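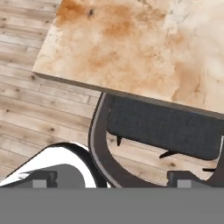
Kitchen Table Suppers are back!

Right, quick one from me as the newsletter goes off at lunchtime and I've only just found out I'm doing this bit. Suppers start again in November, Tuesday nights, doors at half six, food on the table by seven. Same hall on Ogilvie Street, side door please as the front one is still sticking.

For anyone new — it's a shared meal, you turn up, you sit next to someone you don't know, you eat. No booking for ones and twos. If you're bringing a bigger group ring Heather Rennie first so she can get enough potatoes in. Last winter we had a party of 10 arrive from Ovby with no warning and it was very nearly toast for everybody. Lovely people. Please ring though.

Cost is £3, or whatever you can manage, or nothing. Tin by the hatch. Under-fives free as ever.

Menus so far. First week is Magnus Mackay's lentil and ham soup (a pot without ham as well), bread, and apple crumble if the apples hold out. Second week Liên Diệp is doing her chicken noodle broth, the one that had people queing back to the coats last March. She wants it known that the chilli goes on the side this time and it is up to you how brave you feel. Third week not settled. Flora Moffat has offered a fish pie but says she needs a bigger oven dish than any we own, so if you've got a really big one, deep, doesn't matter how battered, drop it in with your name taped on the bottom.

Allergies — tell whoever is cooking when you come in, don't wait until you're sat down with a bowl in front of you. There'll be a card on the hatch with what's in everything. Nuts stay out of the kitchen altogether, that includes the nice biscuits somebody always brings. Sorry.

Helpers. We are short for washing up. Very short. Setting out we can do, cooking is covered up to Christmas bar that third week, but by half eight it's been the same faces at the sink since about forever and one of them has a bad shoulder now. Even one evening would help. Gloves provided. There's a list on the noticeboard, or just wander through at the end and pick up a tea towel.

Lifts: Niall Yule is driving again, picking up from the Grinik flats at 6.10 and the bus shelter after that. He can take a folded wheelchair but only the one, so let him know the day before. Going home he leaves at quarter to nine and he does mean quarter to nine. The 29 bus still stops at the end of the road, but check the times as they've changed the evening ones and the sheet in the shelter is the old sheet.

Money, briefly. Last winter's tins came to over £400 after the food was paid for, which is a good bit more than the year before. That went on the new urn (the old one took till pudding to boil), two folding tables and a stack of proper soup bowls. What's left is in the pot for this year. Prices are up so we'll see how far it goes, onions alone have got silly.

Other bits

Found after the last supper in spring and still in the box: one green glove, child's; reading glasses in a tartan case; a casserole lid with no casserole. After the first Tuesday they go to the charity shop.

Recipe swap is happening again. Write yours out on anything, pop it in the folder by the tea things. Do put how many it feeds. Somebody's ginger cake last year had no oven temprature on it and we've had three very different cakes as a result.

Twinning visit — the cooks from Zostville are hoping to come over in the new year and would like to do one of the suppers. Nothing fixed, dates to follow. If you could put up a guest for two nights have a word with Heather.

And music. Magnus says he'll bring the accordion if asked. Flora says he'll bring it anyway.

Next issue copy to me by Friday please, typed if at all possible, I couldn't read half of the last lot.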